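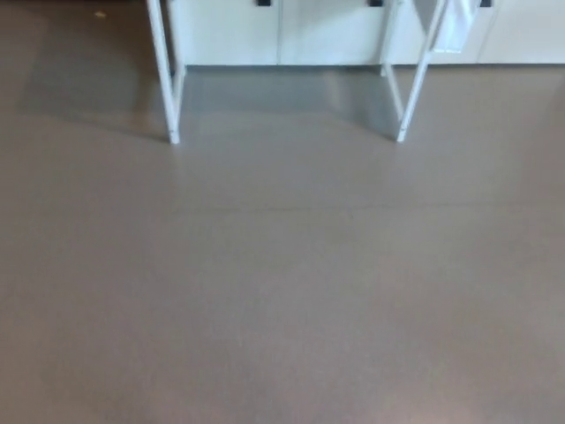
Frans says I went out too hard and the second lap was always going to be a funeral. Said it over the phone at 7 in the morning, before coffee. His whole theory is that Prembridge is won or lost on the gravel bit before the mill and you have to let people go there. Let them go, he says, they come back. Told him they did not come back. They went.

Diary > Running > Races > Prembridge Trail

Anyway. Race report, quick, before I forget it all or start making it prettier than it was.

Bib 587. 2 laps, same as every year, but they moved the start up to the school field so the first climb comes before your legs know what's going on. Rained all night, stopped at breakfast. Wore the Geerts shoes, the old pair, with the split near the toe. New pair still in the box, too stiff, will regret not breaking them in before April.

Start was fine. Too fine. Felt like nothing. Sat behind Roos Brouwer up the first hill thinking well this is easy, she must be having a bad day. She was not having a bad day. She was running her own race with her head screwed on and I was sitting there burning matches. Went past her at the top like an idiot. She said something - "see you later" maybe, or "see you, Peter" which is not my name. Either way she did see me later.

Gravel bit: passed four people. Mill: passed one more. Crowd at the mill with cowbells, got carried away, high-fived a kid. Lap one split was the fastest I've ever run there by a good way, and I knew right then it was bad news. You don't take that much off in one winter, not on the training I did. Should have backed off. Wrote it on my HAND this time - EASY LAP 1 - and then wore gloves.

Lap two. Ugh. Calf started on the stairs out of the valley. Not a cramp exactly, more like it was thinking it over. Walked the steep bit, then walked some of the not steep bit. The gel I took at the bridge sat there doing nothing. Should have eaten more at breakfast, should have drunk more, same notes as last year, I could just photocopy the page.

Roos came by before the woods. Didn't say anything, just tapped my shoulder. Looked totally relaxed. Then the guy from the Prillosov club in the yellow vest, then two more Prillosov, they always come in a bunch, then a man who must be seventy with his shirt tied round his waist. Hung onto him for a bit. He was talking the whole time, about his hip! Lost him at the stile.

Woods were the worst. Mud over the ankle, roots under it, went down once on my left side, nothing broken. Got up quick out of embarassment more than anything. Watch stopped recording there, must have hit the button. So Fora has me finishing in the woods, 1,787 feet of climbing and then nothing, like I got eaten. Need to see if you can fix that by hand. Frans says you can but he also says that about everything.

Last mile, OK again. Weird how that goes. Smelled the barbecue, heard the speaker, calf shut up. Even got one of the Prillosov three back on the field, outsprinted him for 51st which is a stupid thing to sprint for and I'd do it again tomorrow. Place 51. Last year was better. The year before was worse. There you go.

Roos won her age group. Very calm about it, stood there eating an orange. Asked her how she paces it and she said she doesn't look at anyone until the mill the second time. That's it. Doesn't look. I look at everybody - what shoes, how they breathe, are they hurting. Maybe it's that simple, maybe not. Going to try it at the next one.

Stuff to fix, writing it here so I can't pretend later:
- hill repeats, proper ones, not the one behind the supermarket
- stairs, going down as well as up
- eat before, eat during
- lap one slow. SLOW. slower than feels polite
- break in the new shoes
- stretch the calf, both of them really

Frans wants to enter us both as a pair for the relay. He'd take the first leg because he "has discipline" and I'd get the last one because apparently I can only run when I smell food. Fair enough. Said I'd think about it. Will probably say yes, entries close soon and he's already told people I'm in.

Did twenty minutes of shuffling this afternoon to loosen up. Left hip is going purple where I landed, stairs at home only backwards. Calf tight but nothing sharp. No running tomorrow, maybe the bike if it's dry. Maybe the day after.

Oh and the soup at the finish was tomato again, they'd ran out of bread by the time I got there. Another reason to go faster I guess.

Bed. Its only 9 but I'm done.

Filed under: race reports, trail, bad pacing
4 comments | 11 shares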